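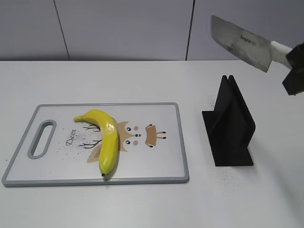
Printed cutting boards: does the picture survive actual use?

gravelpit7
My sister-in-law swears by her printed plastic board. She got it at Meltholm and says the print "never comes off." I have owned a printed mug, so I have my doubts. Has anybody cut on one of these every day for more than a few months? I mean with a real knife, not a butter knife on toast.

oatcake_ridge
I have the deer one, white with the gray rim. Mostly it gets fruit. Banana for the kids in the morning, strawberries in season. The print looks fine to me. The rim is handy and the handle hole means I can hang it on the hook by the stove.

gravelpit7
Fruit isn't much of a test. You could slice a banana on a magazine cover and the cover would be okay.

tinlid2001
Agree with the OP. Mine was a Roletti with lemons all over it. After 12 weeks of onions and carrots the lemons in the middle were scratched to bits and the ones at the corners looked new. Where did the yellow go? Into the soup, I assume. I threw it out.

oatcake_ridge
You don't know it went into the soup.

tinlid2001
I know it isn't on the board.

hobnail_kitchen
Flip it over. The back of mine is plain. I cut on the back and use the picture side for serving. 7 years on the same board and the print is still sharp.

gravelpit7
So the way to keep a cutting board nice is to not cut on it. I could do that with a dinner plate and save the money.

hobnail_kitchen
Read it again. I cut on it every day. Just the other side.

mulon_street
My complaint is different. I can't see what's dirt. The deer board has those fine dark speckles by the lettering and the antlers, and on a board that's a terrible thing to have. Is it pattern, is it pepper, is it whatever was there last night? I'd want a plain surface so I can tell when it's clean.

oatcake_ridge
Wipe it with a wet cloth. If it comes off, it was dirt.

mulon_street
Sure, but then I'm checking every time. And I'm not convinced a stain would come off with a cloth anyway. Beets don't.

semple_fan
I've used the Semple boards for ages, plain white, no rim, ugly as sin. They get gouged too. Everything plastic gets gouged. You just don't notice because there's no face on it.

tinlid2001
Which is my point. With a face you notice. I don't want to chop celery between two eyes and a pair of pink cheeks.

hobnail_kitchen
My kid likes the face. She eats more fruit off it than off a plate, for what that's worth.

gravelpit7
Not much, as evidence goes — but okay, I'll allow it.

Has anyone had trouble with the rim? Where the gray part meets the white is where I'd expect gunk to collect.

semple_fan
Had one with a rim years ago, different brand. Yes, gunk. An old toothbrush got most of it out. The rim started to lift at one corner in the end and water sat under it, so that was that.

oatcake_ridge
Mine hasn't lifted. I wash it by hand though, and stand it up to dry.

gravelpit7
All right. I'm not sold, but I'll take one if she gives it to me, and I'll cut onions on the deer side until it gives out. Will post when there's something to report.

mulon_street
Do the beets too.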